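Clearing the Table: What Went Wrong With Our Two-Arm Tidying Robot
Project report by Soledad Van Dusen and Emilian Matei, Dristonville 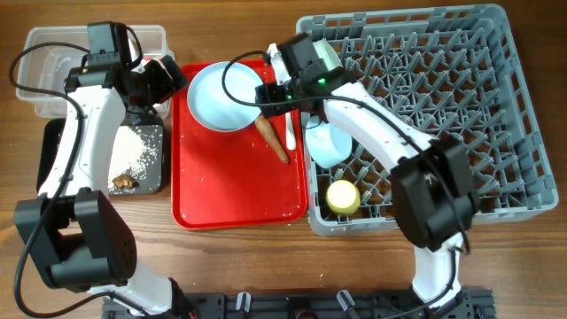 The aim of our project was to get a pair of small robot arms to tidy up after a meal. Dishes go in the rack, leftover food goes in the bin, and the tray is left clear. We called the software Cedier. It was meant to run the whole job from start to finish without anyone touching it.

It did not get that far. In December, during a full run, the right arm failed to stop when it should have and kept pushing down into the dish rack. No one was hurt. Most of this report is about that fault, how we found the cause, and what we changed. The tidying results are short and are given near the end.

1. Setup

Both arms are bolted to a metal rail along one side of a wooden table. The left arm does the food and the bin. The right arm does the dishes. They share the space over the red tray, so the software has to decide which arm goes first there. We used real carrots and real cooked food because an earlier group had used plastic food and their marker said the grip results didn't mean much. The rice was Emilian's idea. It is hard to pick up and it gets everywhere.

The arms are driven from one computer through a control box made up by the Skison lab, which is down the hall from us. The box has a red stop button on a lead. At the time of the fault the lead was long enough to reach the computer desk but not the far side of the table.

2. What happened

We had done 12 full runs before this one. In four of them an arm dropped something, which we had expected and wrote down as a grip failure. There were no faults of the kind described here.

On the next run the right arm picked up a cup and moved over the rack to put it down. The wrist came down in the normal way, the cup touched the pegs, and the arm should have opened its gripper and lifted. Instead it kept driving down. The elbow motor began to whine. The cup tipped sideways and the whole rack slid toward the edge of the table.

Soledad was at the computer and pressed the space bar, which is the software pause. The screen said PAUSED but the arm kept pushing. Emilian was on the far side of the table and could not reach the stop button without leaning across the arms, so he walked around. We worked out from the log that the arm was pushing for 30 seconds before the power was cut.

When the power went off, both arms dropped. We knew they would, as there are no brakes in the joints, but we had not thought about it much. The left arm came down on the rim of the bin and cracked one of its own finger pads.

3. Finding the cause

We first blamed the elbow motor, and this cost us most of a week. We swapped it for a spare and ran it on its own, and it was fine. The old one was also fine once it had cooled down.

The real cause was in two parts.

The first part was the feedback cable on the right arm. It loops out from the gripper and runs back along the links, and with the arm stretched over the rack the plug at the wrist was being pulled. The plug had worked partly loose. When it lost contact, the software went on using the last load reading it had been given. That reading was low, so as far as Cedier knew the cup had not touched anything yet.

The second part was our own code. The pause command was placed in the same queue as the move commands. The arm was waiting to finish its move before it read the next command, and the move could not finish. The pause was never read. The word PAUSED on the screen only meant that the key had been pressed.

We repeated the fault on purpose with the rack taken away and a block of foam in its place. With the plug pulled out, it happened every time.

4. What we changed

Cable. The loop is now longer and is tied to the link behind the wrist, so the plug takes no pull. We also check both plugs by hand before each session.

Stale readings. If a load reading has not been updated, the arm holds still and the run ends with an error.

Pause. It no longer goes through the queue. We tested it 30 times, with the arm moving and with the arm pressed into foam, and it stopped the arm each time.

Stop button. The lead was replaced with a longer one and the button now sits on the far side of the table. A second button is at the computer.

Dropping arms. This is not fixed. We put foam strips down before a run and keep hands off the table while the power is on. The De Haan workshop quoted us for a brake on the shoulder joint, but it was past our budget.

5. Tidying results

After the repairs there was time for only a few more runs. Cups and plates were mostly put away correctly – the shallow plate was the worst of them, as the gripper often slid off the rim. The carrot was easy. Rice was never fully cleared in any run, and we finished with a brush.

6. What we would do differently

We should have tested the pause with an arm under load before the first full run. We had only ever tried it with the arm moving in free air, where moves finish quickly and the pause seemed to work. We would also write down who stands where. Both of us assumed the other one was near the button.

The next group to use the arms should read section 4 first, and should ask for the foam strips, which are kept in the bottom drawer under the control box.

Contact: Student Projects Office, Dristonville | © Student Projects, Dristonville | Back to top

We use cookies to help this site work and to see which pages are read. Accept | Manage settings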